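Praltis cell back in service after finger change and re-zeroing

Tirkholm, 20/03/2019

14 shares | 3 comments

The pick-and-place cell at the Rinditz workshop in Tirkholm is running again after a stoppage to replace worn gripper fingers and reset the opening width on both the arm and the hand-held tool used to teach it.

The cell, known in the workshop by its project name, Praltis, sorts small molded housings from a flat table into trays. It has one arm, one parallel gripper and a bench where an operator can work through a new pick by hand before the arm is given the same task. The hand-held gripper carries the same pattern of fingers as the arm and has its own camera, so a change to one set has to be repeated on the other.

The fault first showed up as missed picks. Parts were gripped, lifted a short distance and then turned between the fingers before reaching the tray. The cell log put the misses at 30 in a run of 500 parts, against a normal level low enough that operators clear them without stopping. Lowering the arm speed made little difference. Raising the closing force reduced the number of turned parts but left marks on the softer housings, and the setting was put back.

Inspection of the arm fingers found the inner faces no longer parallel. One finger had worn toward the tip, so that contact with the part was made along a narrow line near the base. The mounting screws were tight and the slide showed no play beyond its limit. Both arm fingers were withdrawn and a new pair fitted from stock supplied by Abera, the parts shop that makes them for the workshop. The removed pair had completed 3672 cycles since the counter was last reset in September.

The hand-held tool was dealt with next. Its fingers were taken off, the seats wiped clean and a matching pair put on. The screws were run in by hand, the fingers closed on a gauge block and the screws tightened a little at a time, alternating sides. Tightening one side fully before the other pulls the finger off square. The tool was then opened and closed 20 times without load and the gauge block tried again.

With the mechanical work done, the opening width was set. The procedure calls for the fingers to be held apart over a bare stretch of table, with nothing between them, and the camera reading compared with a width measured by caliper. The reading is entered as the open position. The fingers are then brought together until the faces touch, and that reading is entered as zero. Each position is taken three times and the middle value kept.

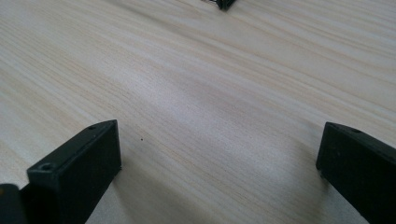

The black fingers of the hand-held gripper, apart over the bench with nothing between them.

The check is sensitive to glare. A bright reflection close to a fingertip can shift the edge that the software finds, and the width then reads wide or narrow depending on the side affected. Bench lighting is left as it is during production, so the calibration is done under the same lamps. If the three readings disagree by more than the permitted amount, the tool is moved to another part of the table and the set is repeated from the start. On this occasion the first set was rejected and the second accepted.

Zeroing the arm took less time. The gripper was driven to its closed stop at low force, the encoder value stored, and the opening stroke measured at the fingertips. The stroke was short of the previous figure by a small amount, attributed to the thickness of the new faces. The approach height was left unchanged. The pick position was moved slightly toward the table center to keep the part in the middle of the finger face.

A short trial followed with the same housings that had been turning in the grip. The arm ran at reduced speed for the first tray and at production speed after that. No turned parts were recorded in the trial and the closing force remained at its original setting. The cell was released for normal work at the end of the shift, having been out of use for almost 20 hours.

Two changes have been made to the maintenance sheet. Finger faces will be checked with a straightedge at every weekly clean, with the result written down even when no wear is found. The cycle counter will be reset only when fingers are replaced. Until now it was also cleared after software updates, so the true age of the worn pair is not known and the count given above should be read as a minimum.

The sheet for the hand-held tool has been brought into line with the one for the arm. It previously had no entry for the finger screws. They are now to be checked before each teaching session, using the same driver as for the arm gripper, and the zero reading repeated if any screw is found to have moved.

Rinditz has ordered a further pair of fingers from Abera with a harder insert on the inner face. They will be tried on the arm first. If the insert marks the softer housings, the plain fingers will stay in use and the replacement interval will be shortened. The teaching recordings made with the earlier hand-held fingers are being kept, but will not be used for new picks until their width readings have been compared with the new zero.

Last updated: version 2, corrects the order of the zeroing steps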